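Leltilo Window Blind Controller: Set-up Guide
Section 4. Mounting, pairing and setting limits

Published July 31, 2021
2 comments | 67 shares

This section covers installation of the Leltilo controller on horizontal blinds fitted with a Grurar headrail. For roller shades, see Section 6. Do not connect power until step 5.

4.1 Before you start

Measure the depth of the headrail at both ends. The controller needs a clear internal depth of 67 mm. Headrails that taper, or that have a center support bracket of the older Hoarau pattern, must be fitted with the narrow tilt adapter (sold separately).

CAUTION: Keep fingers and loose cords clear of the tilt rod whenever the controller is powered. The motor can start without warning if a schedule is stored in memory.

4.2 Mounting the controller

1. Lower the blind fully and turn the slats to the open (level) position.

2. Remove the end cap from the control side of the headrail. Pull straight out. Twisting breaks the retaining tab.

3. Slide the hex coupler over the tilt rod until it stops. Tighten the set screw by hand, then a quarter turn with the supplied key.

4. Insert the controller with the label facing the room and press until both clips engage. If only one clip engages, the rod is too long – trim it and repeat.

5. Connect the power lead. The status light blinks amber while the controller looks for a stored address, then goes steady.

NOTE: The power lead must not be extended beyond the length supplied. Low voltage at the controller causes slow travel and false limit errors.

4.3 Pairing with the bridge

6. Plug in the Premivbridge and wait for its front light to stop blinking. The bridge should be in the same room for pairing and can be moved later.

7. Hold the button on the controller until the status light changes from amber to white. Release.

8. Press PAIR on the bridge once. Pairing takes up to 86 seconds. Do not press PAIR again during this time, as the second press cancels the request.

9. For a long run of windows, pair one blind at a time, starting at the end nearest the bridge. Address numbers are given out in the order of pairing and cannot be rearranged without a full reset.

4.4 Setting the tilt limits

10. Press and hold UP until the slats are closed with the room-side edge raised. Press SET.

11. Press and hold DOWN until the slats are closed the other way. Press SET. The controller runs one full cycle to check both limits.

12. Choose the daytime slat angle. Sit where people normally work and check for glare on the tabletop as well as at eye level. Repeat at a second seat if the room has windows along one side.

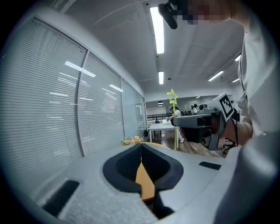
Windows with white horizontal blinds, left side.

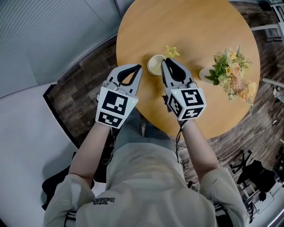
13. Store the angle by pressing SET twice. The default light threshold is 500 lux and can be changed in the bridge menu under SENSOR.

4.5 Fault codes

One amber blink: limit not set. Repeat steps 10 and 11.
Two amber blinks: rod blocked. Remove power before checking the cords.
Steady red: controller overheated. Leave unpowered until the light clears.

Units bought before August use firmware that reports a blocked rod as steady red. Update through the bridge menu before ordering a replacement controller.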